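Perville Community Rooms: Monthly Fire and Electrical Walk-Through

Date: 2024-09-04
Checked by: Comfort Bawa
Second check: Iker Garrido

Exit doors, front and rear: OK. Rear door sticks, needs planing.
Exit signs: OK on battery test.
Extinguishers (2): Hall unit OK. Kitchen unit tag out of date, Trileck called.
Smoke alarms: OK.

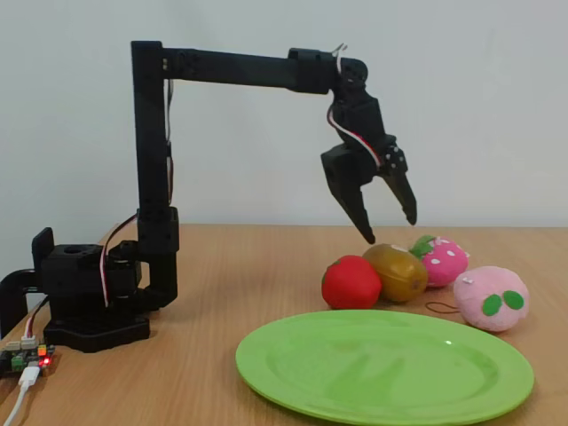 Room B, tabletop and wall side.

Outlets: one cover plate cracked by the window. Taped over, do not use until replaced.
Extension cords: one found under the rug in Room A. Removed.
Space heater: 1,000 watt unit only, unplugged when room is empty. Label missing.

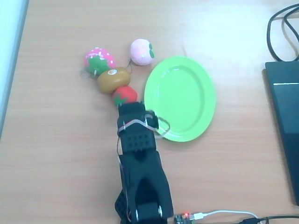

Storage closet: boxes stacked too close to the electrical panel. Keep 40 inches clear in front. Nighat Jafri to move them this week.
Emergency lights: stairwell light dim, new battery ordered.
First aid kit: OK, low on gauze.

Open items go to Mahmoud Benkirane. Recheck the kitchen tag before the end of September.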